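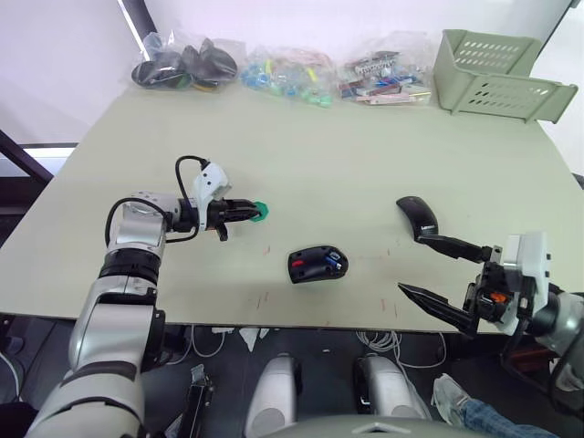

Vesela Zupan a répondu :

Avant d'aller plus loin, il me faudrait la version du planificateur et la fréquence à laquelle tourne la boucle de commande du bras droit. Le message « trajectoire refusée, contrainte de proximité » peut venir de deux endroits : du planificateur lui-même, ou du superviseur qui repasse derrière. Dans les journaux, regardez le préfixe. Si c'est PLN, c'est le premier. Si c'est SUP, c'est le second, et dans ce cas le réglage des marges ne changera rien.

Ticket : refus intermittents en phase d'approche à deux bras
Composant : planification / arbitrage
Priorité : normale
État : résolu, en attente de la prochaine version
Ouvert par : Krešimir Softić

Krešimir Softić :

Planificateur Bridelance, branche de septembre, sans modification locale. Perception Tsang avec les poids par défaut. Les deux bras partagent la même scène de collision. Le préfixe est SUP dans tous les cas que j'ai relevés.

Rappel du problème. La tâche consiste à prendre de petits objets posés sur une table, un par un, avec le bras le mieux placé. Tant qu'un seul bras travaille et que l'autre attend en retrait, tout passe. Dès que les deux pinces sont au-dessus de la même zone, le superviseur refuse une partie des trajectoires. Sur 22 essais, j'ai 7 refus. Aucun arrêt d'urgence, aucun contact entre les bras. Le bras concerné reste en position et la tâche finit par expirer.

Ce que j'ai déjà essayé :
– redémarrage complet du nœud d'arbitrage, sans effet
– marge entre les pinces réduite dans le fichier de configuration, sans effet (logique, vu le préfixe)
– recalibrage des deux caméras de poignet, sans effet visible sur les refus
– désactivation de la perception et pose de l'objet donnée à la main : plus aucun refus

Le dernier point me fait penser que le superviseur reçoit une scène différente de celle du planificateur. Les deux abonnements ne passent pas par le même canal.

Extrait du journal, bras droit :

PLN plan trouvé, 18 points de passage
PLN envoi au superviseur
SUP scène reçue, révision antérieure
SUP distance minimale insuffisante, lien pince_G
SUP trajectoire refusée
ARB attente

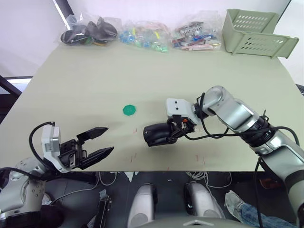 La ligne qui m'intéresse est « révision antérieure ». Elle apparaît dans tous les refus et jamais dans les essais réussis. Le lien pince_G est celui du bras gauche, et dans l'état publié à ce moment-là il était déjà assez loin pour que la trajectoire passe. J'ai vérifié en rejouant la séquence dans le visualiseur : avec la scène à jour, le plan est valide, avec la scène précédente il ne l'est pas.

J'ai joint l'enregistrement des messages et la configuration. Les noms des canaux sont ceux de l'installation Greretgate, je ne les ai pas renommés.

Vesela Zupan :

Bien reçu. Je reproduis en simulation avec votre enregistrement. Le superviseur garde la dernière scène dans un tampon et ne la remplace que si l'horodatage de la nouvelle est strictement supérieur. Quand la perception publie deux mises à jour avec le même horodatage (la pose de l'objet, puis l'état des bras), la seconde est jetée. Le planificateur, lui, les fusionne.

Avec la pose donnée à la main il n'y a qu'une seule publication, ce qui explique votre dernier test.

Pouvez-vous essayer ceci : dans la configuration du superviseur, passer scene_buffer de « strict » à « merge », puis relancer seulement ce nœud. L'option existe mais elle n'est pas documentée. Laissez les marges à leur valeur d'origine, il ne faut pas mélanger les deux changements.

Krešimir Softić :

Marges remises à l'origine, scene_buffer sur « merge », nœud relancé à 14 h.
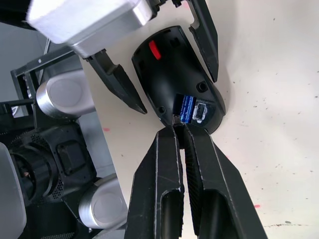 Première série de 18 essais, aucun refus. J'ai alterné les deux bras et gardé les vitesses de la configuration d'origine. Le temps de planification n'a pas bougé.

Deux remarques quand même. Au démarrage, le superviseur affiche un avertissement sur la taille du tampon, qui disparaît après quelques secondes. Et si on coupe la perception pendant une approche, la dernière scène reste valide plus longtemps qu'avant – je ne sais pas si c'est voulu. En mode strict, le bras s'arrêtait presque tout de suite.

Vesela Zupan :

L'avertissement est sans conséquence, il vient de l'allocation initiale. La seconde remarque est plus gênante. En mode fusion, la durée de validité est recalculée à chaque message partiel, y compris l'état des bras, qui continue d'arriver même sans perception. Je considère que c'est un défaut et j'ouvre un ticket séparé. En attendant, mettez scene_max_age à 6 cycles : le superviseur refusera toute scène dont la pose d'objet est plus vieille que cela, quel que soit le mode.

Krešimir Softić :

Fait. Perception coupée en cours d'approche, le bras s'arrête et l'arbitrage rend la main. Rebranchée, la tâche reprend au dernier objet non traité.

Pour moi on peut fermer. Il faudrait reporter la même configuration sur la cellule Plernetti, qui tourne encore en mode strict.

Vesela Zupan :

Correctif sur la comparaison des horodatages proposé en relecture. « merge » deviendra la valeur par défaut une fois le second ticket traité. Je laisse celui-ci ouvert jusqu'à la publication.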